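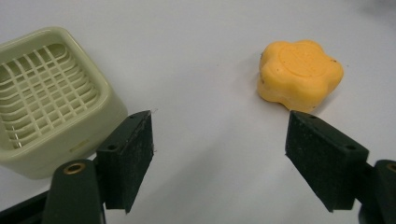 Bench notes, June: padding on the hand-held gripper

Quick one this month, we're short on time before the Irnwood move.

Finger pads first. The black foam on both fingers picks up lint like crazy. Fibers along the top, white specks on the face. Please clean before every session, not after. Sticky roller, two passes, then blow out the screw holes. No solvent!! It eats the glue and then the pad creeps, and you wont notice until the grasps start coming out crooked.

If the foam is going shiny or has a dent that stays, swap it. Spare pads are in the Joltby drawer, cut to size already. Peel, scrape, stick, clamp for 3 hours. Do left and right together even if only one looks bad. Last time we changed just the one and lost an afternoon chasing a grip offset that was only new foam against old foam.

Brass inserts in the arms. Hand driver only, please. We've had 2 spin loose in the plastic this spring, both after somebody used the power driver. If one turns with the screw, stop and put the arm in the Vondau bin with a tag on it. Spare arms are printed in the same dark green so don't worry about matching.

Gap check: open fully, measure tip to tip, write it on the sheet. Close on the test block, look for light between the pads. Any light at the top means a finger is toed out. Loosen both screws on that finger, square it up, retighten a little at a time.

Table. Wipe it down between object sets. Crumbs off the soft stuff end up in the foam, then we're back to paragraph one.

The log is at session 323 and the last 3 entries have no pad date. Fill it in, takes ten seconds. Batista wants the sheets before the gripper ships over and they will send them back if theres a blank.

More foam is on order. Next issue: camera mount screws.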